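Gripping rule for film and netting: neck only, or anywhere?
Handheld Collection > Rules and Practice
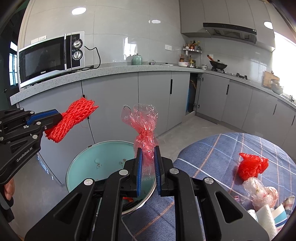
Waste sorting, both grippers loaded: clear bag in one, red netting in the other.

kukstead_ops
August 2022
I am rewriting our household task sheet and need opinions on section 2, soft waste. The current text says "grasp the item securely and release over the bin." Two operators read that in two different ways. One takes bags by the twisted neck, as in the picture. The other takes whatever part is nearest. Reviewers at the Gomside site reject the second kind and ours pass it. I want one rule that both sites can apply.
Proposed wording: "Film bags are to be held at the neck or the thickest fold, with both pads in contact. Netting is to be bunched before the lift."

Bríd Heffernan
The neck rule is fine for bags. I would drop the netting sentence. Bunching is an extra manipulation step, and if the sheet requires it, every episode will contain it whether the item needs it or not. You end up with a habit written into the data.

prarus_tom
Disagree. Loose mesh hooks on pad edges and linkage joints. We had 400 episodes reviewed in March and the failed releases were mostly netting. Bunch first, then lift.

Bríd Heffernan
Failed releases are still valid episodes if they are labeled as failures. Does your sheet have a failure label?

prarus_tom
It does. It is the field operators skip most often.

Bríd Heffernan
Then the label is what needs fixing – the grasp rule is a separate matter.

Pieter Xaba
Two points on the wording.
First, "securely" cannot be checked by a reviewer. "Both pads in contact at the moment of lift" can be, provided the jaws are in view. Keep that part.
Second, the draft says nothing about two-handed work. If both grippers are holding something over the same bin, which one releases first? Our sheet at Kocabaş has the operator release one item, open the jaws fully, withdraw, then release the other. Simultaneous release is marked for second review.

kukstead_ops
Is there a hold time between the two releases? Ours has none.

Pieter Xaba
No hold time. We tried one and operators started counting under their breath. The withdrawal is enough of a marker.

gantry9
Sequential release looks unnatural. People drop both things at once when they clear up. If the goal is household behavior, allow both and tag them.

Pieter Xaba
Allow both if you have reviewers to spare. We cap simultaneous release at up to 20 episodes per operator.

prarus_tom
Same question for items waiting their turn. Do you specify where they are staged, or leave them where they lie?

kukstead_ops
Left to the operator, within reach of the bin. Revised draft of section 2:
"Film bags: hold at the neck or thickest fold, both pads in contact at lift. Netting: bunching permitted, not required. Two loaded grippers: release one, open fully, withdraw, release the other. Failed release: label before starting the next episode."

Bríd Heffernan
I can work with that.

prarus_tom
Still think netting should be "required." I will keep it that way on our sheet and compare reject counts with yours.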